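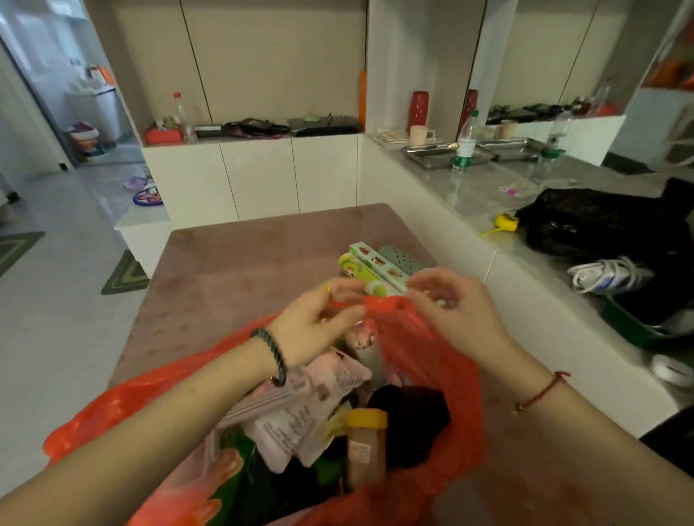

meltell33
Packing for 7 nights at Jinorstead, February. Orange plastic bag is the catch-all again. Packets, little bottle with the yellow cap, all in. Anyone do it better??

wingyan_l
Zip pouches. Bottle goes in its own one, always.

awan200
Nah, pouches are a rip off. Plastic bag's fine, just double it

wingyan_l
Until the handles go in the car park. Been there

meltell33
Striped pouch is in there already lol. Might double bag teh lot

awan200
Tie the handles tho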